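How I Gather Head-Camera Examples of Shelf Work (Without Losing My Mind)

Posted by Sheldon Petrenko, April 22, 2022
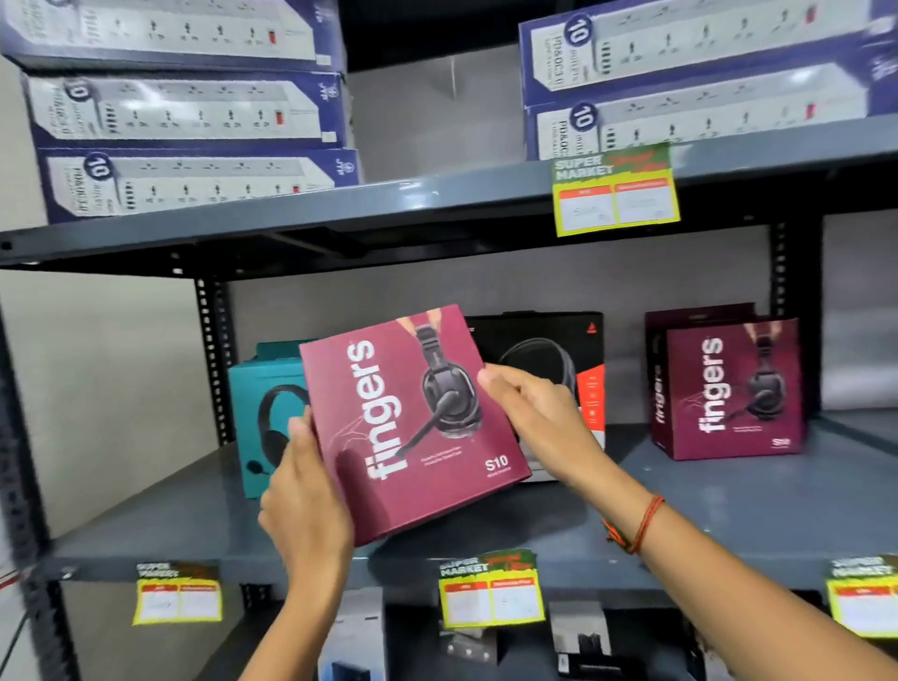

What we're making

A few people have written to ask how I collect the hand footage for Wurnaneck, so I'm finally typing it up. Wurnaneck is our little shelf-handling project. The idea is that a learning system watches lots of short clips of people picking up, turning and putting back store products, and picks up how hands go about it. My part is the clips. I don't train anything myself (I can barely keep my own laptop updated), I just make sure the people who do the training get material they can use.

This guide covers one person, one camera on the head, one set of shelves. If you can do that well, adding more people is mostly a matter of repeating yourself a lot.

What you need

A head strap with a small camera that can record without a phone attached. We started with a phone on a chest harness and the arms blocked everything, so please learn from my June of misery.

Two memory cards, labeled.

A store that has said yes. In writing!

A notebook, or the notes app on your phone. I like paper, because I can write on it while the camera person keeps going.

A task list, printed in big letters. More on that in a minute.

Step 1: Get permission and pick your shelves

Talk to the manager before you talk to anybody else. I explain that we'll be recording hands and products, that we'll put everything back where it came from, and that we stop the second a customer walks into the aisle. Bring a sample clip on your phone. People imagine something much bigger and stranger than a person in a head strap moving boxes, and a ten-second clip calms everyone down.

Then walk the aisles and look for shelves with some variety at hand height. Electronics accessories are great for beginners. Boxes of headsets have flat sides and clear corners, they're easy to hold, and you get several that look alike standing right next to others that don't. That last part matters a lot. A system that has only seen one maroon box alone on a shelf learns "grab the maroon thing." Put more maroon boxes beside it, plus a black one and a teal one, and now it has to work out which box the hands are after.

I also like having something bulky close by, such as boxed power strips. They ask for a different grip, and you can switch products without moving your feet.

Skip glass, skip anything with a security tag on a cord for now, and skip the freezer section unless you enjoy a foggy lens.

Step 2: Write the task list

Keep each task to one sentence a tired person can follow. Here's a piece of mine from the headset aisle:

Pick up a headset box with both hands, tilt it, look at the front, put it back.

Pick up a headset box with one hand, turn it to see the back, put it back.

Move the front box aside and take the one behind it.

Straighten a row of boxes so the fronts face you.

Lift a power strip box off the top of a stack and set it down on the next stack.

Look at a price tag, then pick up the product above it.

You'll notice I don't say how to hold anything beyond one hand or two. I used to! I had a whole paragraph about fingers. The clips came back looking like somebody defusing a bomb. Let people use the grip they'd use on their own shopping trip. With a two-handed hold you'll often get one hand under a lower corner and the other pinching a side edge, with the fingers spread over the front of the package, and it's lovely stuff for a learning system because the two hands are doing different jobs.

Step 3: Set the camera angle

Put the strap on the person who'll be recording and have them stand at normal shopping distance from the shelf. Ask them to hold a box where they'd naturally read it. Now check the preview. You want both hands, the whole product or close to it, and enough shelf behind it that you can tell where it came from. Some forearm at the bottom is good too.

If you see mostly ceiling, tip the camera down. If you see shoes, you went too far. I do three test grabs: one from a high shelf, one from the middle, one from down low. The low one is where it usually goes wrong, since people bend at the waist and keep their eyes up while their hands go somewhere else. Ask them to look at their hands the whole time. Then ask again in a few minutes.

Tighten the strap after the test. It will slip. My coworker's record is seven minutes between adjustments and he's very proud of it.

Step 4: Sleeves, bracelets and other arm business

New people always ask whether they need to take off bracelets, watches and rings. For our set, no. Leave them on. Real shoppers have a thread bracelet or a watch or rolled sleeves, and if every arm in your collection is bare and plain, the system may get confused the first time it meets one that isn't. I write it down in the notes, though: "right wrist, thin red and orange bracelet." It takes four seconds and it means whoever checks the clips later can see whether we've been using the same kind of arm over and over.

The exceptions are big floppy cuffs that swallow the fingers, and anything with a name on it. A hospital band or a name bracelet comes off or gets covered.

Step 5: Record in short clips

One task, one clip. Start recording with the hands down, do the task, hands down again, stop. That little pause at each end is a gift to the person doing the cutting.

Read the task aloud before the person starts, and then hush. I'm terrible at this. My early clips have me going "great, great, perfect" through the whole thing like a wedding photographer. If the sound gets used for anything, that's junk, and even if it doesn't, people speed up when you praise them.

Speed is the thing to watch. You want the pace of somebody who's actually thinking of buying a headset. When it turns into a race, take a break, drink some water, and come back to a different shelf. We do 27 clips in a sitting and then stop, even if everyone says they're fine. Past that, every pickup starts looking like the one before.

Step 6: Change things up on purpose

Between clips, change one thing. Turn a box so the narrow side faces out. Swap the black box and a maroon one. Take a half step to the left. Use the other hand to start. Slide a package so it's a bit hidden behind its neighbor, which is how half of a real store looks anyway.

Don't tidy the shelf before you begin. I know, it's tempting. Stacks that sit a little crooked, a box poking out, a price tag with faint handwriting on it: leave them. The first batch I ever sent over to Tirkach (they do our labeling) was so neat that they asked me if I'd shot it in a showroom. I took it as a compliment for a whole afternoon before I understood it was a complaint.

Step 7: Keep the fumbles

If a box slips, or somebody grabs the wrong one and puts it back, keep the clip and mark it. I write F next to the number for a fumble and W for a wrong pick. The training people want those. A hand correcting itself is some of the best material we get, and it's nearly impossible to fake. I've tried. I'm a bad actor from the wrists down.

The only clips I delete on the spot are ones with a customer's face in them, ones where the camera slipped and missed the hands, and ones where I forgot to take the lens cover off. (Twice in one day. Moving on.)

Step 8: Name and note everything the same day

Do this before dinner. By the next morning, all the boxes blur together. My notes line goes like this:

store / aisle / shelf / task / product / hands / remarks

So a filled-in one might read:

Tremblay / electronics / middle shelf / pick up, tilt, look, put back / maroon headset box, fingers S10 / both / similar boxes beside it

Tremblay is just our name for the session location, so you can call yours anything as long as it's the same every time. Use the product name printed on the box if you can read it. If you can't, use color and type, and please don't guess. A wrong name does more harm than "black headset box, name not readable."

For the shelf I only use top, upper, middle, lower and floor. I once had a helper write "the good shelf" and I still think about that.

Step 9: Check a handful before you send

Pull a few clips from the start, the middle and the end of the session and watch them all the way through. I ask myself:

Can I see what each hand is doing?

Could a stranger tell which product was picked?

Does the clip start and end with the hands down?

Is there anybody's face, phone screen or card in there?

If a clip fails the last one, stop and go through the entire session. No shortcuts on that.

We copy everything to the shared drive, a folder called Hatasex (don't ask me who picked the name, it was there when I joined), and keep the memory cards untouched until Tirkach confirms the files open. Then the cards get wiped and go back in the bag.

A few questions I keep getting

Does it have to be a real store? No, a garage with a metal shelf works for practice. But the real thing gives you price tags hanging in the way, shelves too close together for a tall box, and a lot of stuff you'd never think to set up.

Can I wear the camera myself and run the session too? You can. I did it for months. Your notes will suffer and you'll read the task list upside down at least once.

Left-handed people? Yes please, all of them. Don't flip the footage of a righty and call it even, because the printing on the boxes comes out backward.

What about gloves? Do a separate session and mark it as gloves. I'm putting together another page on that, along with carts and baskets, once I figure out where the camera should point while somebody's pushing one. If you've solved it, send me a note, I'm stuck.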